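Small gray mark on off-white wall, touch up or repaint all?

Asked by Joon-young Ryu, August 24, 2013

Hello everybody. I rent a work room and the wall is a very pale off-white. There is a small faint gray mark on it, maybe a dent or maybe only dirt, I cannot decide. I painted this wall in June with Arner matte, color number 572, and I still have a little in the can. If I touch only the mark, will the new spot be visible? Second small question: I have an orange wire basket and a pink ball on my white table. Does the coated wire leave color on a white surface?

Answer 1
Paint it all. Touch up always shows.

Answer 2
I don't agree with the first answer. Please try to clean it before any paint. Take a soft white cloth, a little warm water and one drop of dish soap, and rub very lightly. Matte paint becomes shiny if you rub strong. If your finger feels a hole, fill it, let it dry, sand it and put the same paint with a small dry brush. I waited 5 days before I judged mine, and then I could not find it from the door.

For the basket, I had one from Kamath on a white shelf for two years and it left nothing. Lift it when you move it, do not drag.

Answer 3
Is 572 still sold? My shop has only the new numbers.

Added by the asker:

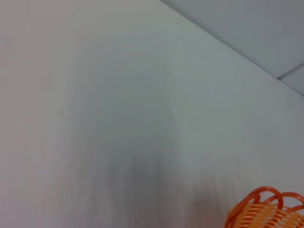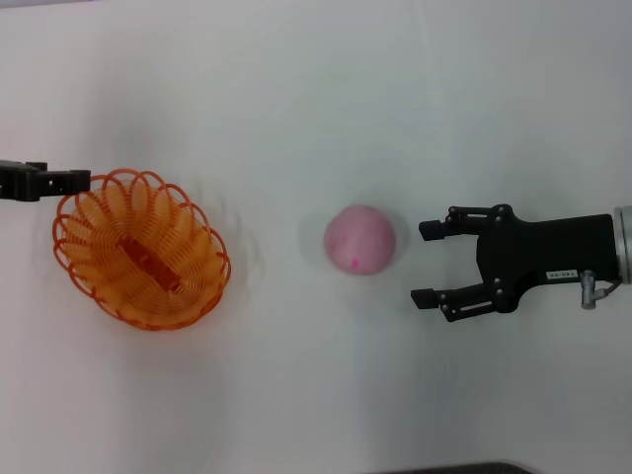
First picture: the wall, mark is left of center. Second: basket and ball on the table.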